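Clusbridge Tabletop Kit – Gallery

The Clusbridge kit is a benchtop package for block handling: one tool arm, one work board, a set of small colored blocks and a printed marker for locating the board. Harnby sells it as a complete unit or as separate parts. This page covers the board, the blocks and the mounting surface. The arm has its own page, and the control software is described in the Flasar manual.

Notes are by Tove Mogensen. Setup and measurement were done by Mogens Snorradóttir at the Brøndum workshop in March.

## Board and blocks

The board is plain wood with no printed grid and no recesses. Blocks can go anywhere on it. Each one is a single solid color, and the color does not determine the shape, so a sorting routine has to read both.

Contact between blocks is allowed in all standard layouts. A tight group is harder for the tool than a scattered one: pushing one block tends to move its neighbors, and a low viewing angle hides part of whatever is behind. The standard routine therefore works from the outside of a group inward.
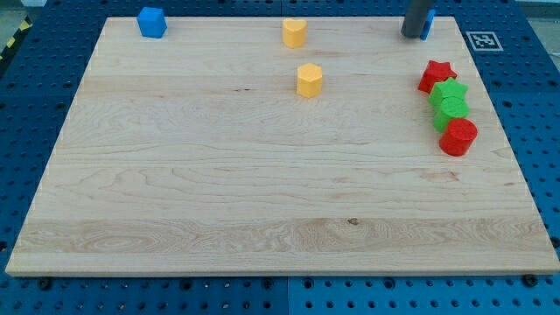 *Dark gray tool at the far right corner, with a blue block mostly hidden behind it. Star-shaped and cylindrical blocks in red and green form a packed chain along the right side; the near part of the board is clear.*

## Mounting surface

The board lies on a blue perforated surface. The perforations are on a regular pitch, and the same pitch is used on every Clusbridge table, so fixtures from an older unit will carry over. Check the board for rocking before calibration. A board that lifts at one corner will give height errors that look like a fault in the arm.

The wood is left with its natural grain and knots. Buyers who run color detection should take a reference reading on their own board – grain varies between deliveries, and a threshold copied from another table may pick up darker bands as objects.

## Marker

The square black-and-white marker goes outside the board, on the blue surface. Keep it flat and free of tape. If it is moved, run the locate step again before any pushing task. Overhead lamps can wash out the white border at shallow camera angles; moving the lamp is usually quicker than adjusting exposure.

## Test results

Mogens ran 206 pushes on one table over four days, with the default speed setting. Results in short:

- Single blocks in open space: no faults recorded.
- Blocks in contact: six pushes had to be repeated after a neighboring block turned.
- Blocks near the board edge: slower, with the tool approaching from the outer side.
- Recalibration: done each morning, around 8 minutes.

Star shapes rotated more than cylinders when pushed off center. Cylinders kept their heading but drifted sideways at higher speeds. Neither effect was large enough to change the default settings, although a lower speed is recommended for mixed groups.

## Ordering

The board and block set can be ordered without the arm. Replacement blocks are sold by color, and the marker is sold as a single sheet. Customers with an older Harnby table should quote the table serial number, as the clamp kit differs between versions.

Page last revised Friday, March 1, 2024.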